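Binder Clips and Other Small Clips: Sorting, Fixing, Using Up

Small clips collect in drawers faster than they get used. The notes below cover cleaning, tension and storage. They apply to steel office clips and plastic bag clips unless stated.

Cleaning

Wipe steel clips with a cloth dampened in rubbing alcohol. Do not soak them. Water sits in the fold where the handle enters the body and rust starts there. Plastic clips can go in warm water with dish soap for 12 minutes, then on a towel, jaws down, overnight. Adhesive residue comes off with cooking oil, followed by soap.

Checking tension

Close the clip on two sheets of printer paper and lift by the clip. If the paper slides, move the clip to light duty: receipts, seed packets, bread bags. A steel clip that has been left on a thick stack for months may not recover. Bending the jaws inward with pliers works once, sometimes twice, and then the steel cracks at the corner.

Plain black clips are the easiest to replace one at a time and the hardest to find in a dark drawer. A dab of white correction fluid on one side fixes the second problem. Let it dry before the clip goes back on paper.
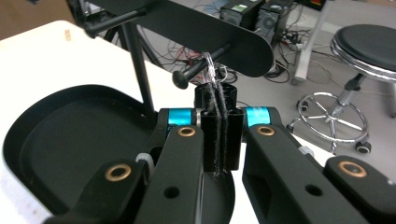
Storage

Sort by jaw width, not by color. Shallow jars work better than deep ones. I use six Hirgate spice jars screwed by the lid to the underside of a shelf, with screws short enough to stay inside the board. Large clips go on a length of wire strung between two cup hooks.

Uses in the workshop

Light glue-ups on trim and veneer edging. Put a strip of waxed paper under the jaws or the clip will bond to the work.
Holding sandpaper to a block. 260 grit and finer tears at the clip, so fold the edge over first.
Keeping a coiled extension cord closed. Clip the loops, never the plug.

Janelle Lumbao wrote in June to add that clips stored in an unheated garage should be oiled at the hinge before winter.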